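Section 4. Registering arrivals at a reception point

Use this section when people displaced by fighting reach a reception point and need to be entered in Listton. You need a charged tablet, the site code and a pack of blank wristbands. One pack holds 200.

1. Turn on the tablet and open Listton. Enter the site code.

2. Tap New Arrival. Ask for the person's preferred language before anything else and set it on the first screen.

3. Read the consent text aloud in that language. If the person says no, tap Decline. They still get a bed, food and medical care.

4. Enter the name as the person gives it. Papers are not required. If there are none, tick No Document and go on.

Note: Do not ask about the route taken or about questioning at checkpoints. Trained interviewers record this later on Form 74.

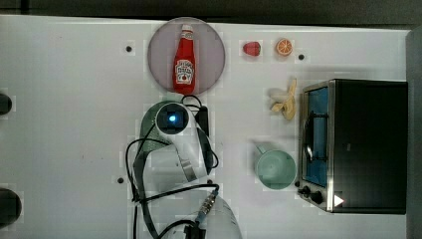 5. Link family members with Add to Household. Children arriving without a parent or guardian get their own record. Tap Urgent and call the protection desk at extension 2561.

6. Scan a wristband and check that the number on the screen matches the one printed on the band.

7. Tap Save. A green bar means the record is stored on the tablet. It is sent to the main server at the next connection.

Caution: Never photograph the screen or read a person's onward destination aloud in the line.

If the tablet loses power before you save, start again from step 2. Use a new wristband and put the old one in the void envelope.

Questions about this section go to So-ying Man at the Trallex field office.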